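We use cookies to remember your settings and to count visits. By continuing to browse you accept our cookie policy. Accept | Manage settings

Nurkus course to rebuild greens and bunkers in two-stage program

The golf course at Nurkus will close its back nine at the end of August for the first stage of a greens and bunker reconstruction. The front nine will stay open through the fall as a nine-hole layout, with players going around twice on alternate tees if they want a full round. The second stage, covering the front nine, follows next year after the greens from stage one have been cleared for play.

The work is being carried out by Oker, which handled the drainage on the practice ground, to a plan drawn up by the design office Yau. Irrigation control will move to a Vomix system, replacing the original field controllers. The club says the routing of the course is unchanged and that no hole will gain or lose a shot of par.

The existing greens were built as push-up greens from native soil and have been topdressed with sand ever since. Core samples taken in the spring showed a layered profile, with a dense band of organic matter below the sand. Water moves through the upper layer at an acceptable rate and then stops at the band. The result is a surface that putts firm in dry weather and turns soft for days after rain, with shallow rooting and a recurring problem with black layer on the lower greens. Deep-tine aeration improved the figures for a season but did not hold. 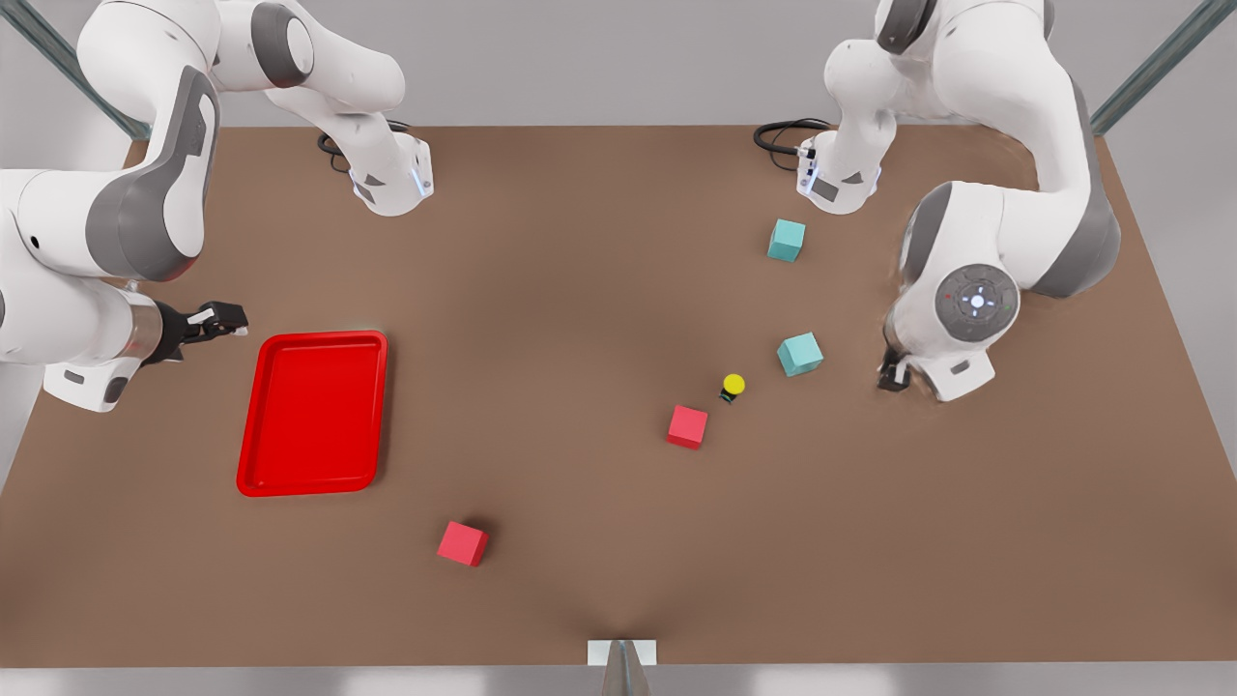
Simulated view: robot arms, red tray and cubes on a brown tabletop.

Under the plan, each green will be cored out and rebuilt with a gravel drainage blanket and a sand-based root zone 28 centimeters deep after settlement. Drain lines will run in a herringbone pattern beneath the gravel and discharge through a flushing point at the low edge of each green. The surrounds will be stripped back far enough to tie the new contours into the existing fairway grades without a visible lip.

Yau has kept the outlines of most greens close to what the club believes are the original shapes, which had shrunk as mowing lines crept inward. Restoring the edges brings several hole locations back into use, mainly in the rear corners. Slopes have been eased where current mowing heights make the old contours unplayable. The maximum grade in any area intended for a hole location will be 3 percent. Steeper ground is kept for the transitions between tiers and for the false front on the 14th, where the club considered a softer slope and decided against it.

The greens will be seeded, not sodded. Seeding takes longer and ties up the holes through the spring, but it avoids introducing a soil layer from the turf farm on top of a new root zone. The collars will be sodded early so that they can hold the edges against washout during grow-in.

Bunkers are the other large item. The back nine has several with contaminated sand and failed drains, and after a heavy storm the crew can spend a full morning pumping and pushing sand back up the faces. All of them will be stripped to the subgrade, reshaped, and lined before new sand goes in. Faces will be flatter than at present, with grass brought lower down the slope. Three bunkers will be filled in and grassed over - two short of the landing area on the 12th, where they catch only the weaker tee shot, and one behind the 16th green. No new fairway bunkers are planned in stage one. 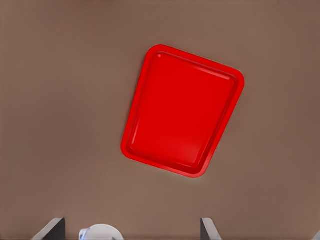 The irrigation work covers the green sites and approaches. Each green will have a double ring of part-circle heads, so that the putting surface and the surrounds can be watered on separate programs. At present a single ring covers both, and the banks are either too dry or the collars too wet. Main lines on the back nine are in fair condition and will be kept, with new isolation valves at the branch points. The Vomix controller will run from the maintenance building and will take readings from moisture sensors buried in the root zone. Hand watering will continue on hot afternoons, as it does now.

Material will come in through the gate by the 11th tee. Haul routes follow the existing cart path and the rough line on the 13th, and Oker will lay temporary matting where trucks have to cross a fairway. Sand and gravel deliveries are limited to the hours between 7 a.m. and 3 p.m. Compacted ground along the routes will be decompacted and reseeded when the contractor leaves.

During the closure, tee times on the front nine will be set at wider intervals to allow for groups starting a second loop. Players on their second loop have priority at the first tee for a short window after finishing the ninth. Green fees for visitors will be 60 percent of the normal rate for a double loop, and a separate nine-hole fee applies after mid-afternoon. Club competitions will be played over two loops, with a temporary rating for the combined layout. Scores will count for handicap purposes once that rating has been posted. The driving range, short-game area and practice green remain open. Part of the lower parking lot will be fenced off as a storage yard, and carts should be returned to the upper shed.

The reopening date for the back nine depends on grow-in. The club is planning on early summer but will not put the greens into play until they have reached a stable mowing height and passed a firmness check. Cutting height will be brought down in small steps, and players should expect slower putting there than on the front nine for most of the first season. New root zones also tend to play hard before an organic layer has formed, so approach shots are likely to release more than members are used to.

Green drawings for holes 10 to 18 are on display in the clubhouse lobby. The drawings for the front nine are still in draft. One open point is the fourth green, where shade from the tree line limits morning light and Yau has proposed moving the putting surface around eight yards toward the fairway. A decision on that will be made before the second stage goes out to bid.

Contact | Privacy | Advertise with us | Copyright, all rights reserved | Back to top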